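Birnix Laundry Diary Corpus

Birnix is a collection of written household diaries about washing, drying, folding and storing clothes. It holds 762 entries from 427 households. The text was collected by Lejla Begović and Vojtěch Kováčik and is maintained by Romana Tóth.

What is in it

Each entry is one person's account of one wash day, in their own words. People were asked to write down what they washed, how they sorted it, where it dried and where it ended up. They could write as much or as little as they liked. The shortest entry is a single line about socks.

Entries are in English. Some were first written in Czech or Slovak and translated by Marcela Koubek. In those, the field source_lang is set to cs or sk and the original text is in the folder originals.

Fields

entry_id: string, unique
household_id: string, the same for all entries from one home
month: name of the month, no year
text: the diary entry
drying: line, rack, machine, radiator, other, unknown
folding_place: bed, table, floor, sofa, none, unknown
source_lang: en, cs or sk

The drying and folding_place values were filled in by hand from the text. If a writer names more than one place, the first one mentioned is used. The bed is the usual choice for larger items such as sweaters and trousers, and many people fold on top of the blanket before anything goes into a drawer.
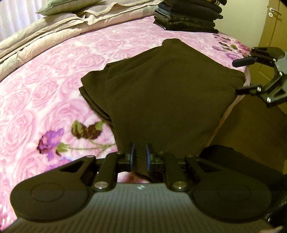

Known problems

November is overrepresented. The first call for diaries went out that month and most households wrote only once.

Brand names of detergents were replaced with the word DETERGENT. The replacement script also caught a few ordinary words, so "the tide was in" may show up as "the DETERGENT was in". Fixes are welcome.

Household size was asked for in version 1 but dropped in version 2. Too many people left it blank.

Loading

The corpus is one UTF-8 file, entries.csv, with a header row. Commas inside the text are quoted. Line breaks inside an entry are kept, so use a real CSV reader and do not split on newlines.

To make a test set, split by household_id. Splitting by entry_id puts the same writer on both sides and the scores will look too good.

Privacy

Names of people and streets were removed. Writers can have an entry taken out by sending us its entry_id. Removed entries are listed in removed.txt with no text.

Please do not try to work out who wrote an entry.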